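Indira Nadar
13 Sep 2026

Switched from coffee to loose leaf tea in May and people keep asking me how it's going, so a short thread.

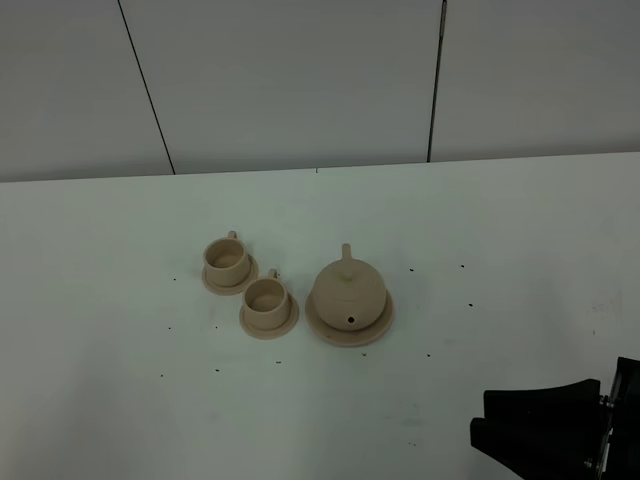
Do you need to rinse the leaves first? Only for pressed or very dark teas. I skip it for green and for most black.

2/ Water matters more than I expected. Our tap water is hard and left a film on every cup. A plain filter jug fixed that in one day. Didn't buy anything fancier.

3/ I was using far too many leaves. Now it's 2 grams to a small cup, weighed on the kitchen scale. My first bag from Losier lasted 12 days. The second one is still going.

4/ Green tea: let the kettle sit with the lid open before you pour. Boiling water made mine bitter and I blamed the tea for weeks — sorry, Losier.

5/ Black tea: straight off the boil, four minutes, leaves out. If you forget it on the counter it's still fine with milk.

6/ Storage. A tin with a tight lid, away from the stove and away from the spices. I had a bag of oolong next to the cumin and it tasted like cumin.

7/ Cost. I was spending 25 dollars a week at the coffee place on Murthy Street. Tea comes to less than that for a month, even counting the expensive jasmine.

8/ The headaches lasted five days. Then they stopped. I still have coffee when I visit my sister.

9/ Theerawat Sukprasert asked where I get the smoky one. It's from Bitamska, the small shop behind the post office. They close at four and they don't ship.

10/ Next I want to try cold brewing — green leaves, cold water, overnight in the fridge. If you've done it, tell me how long you leave yours.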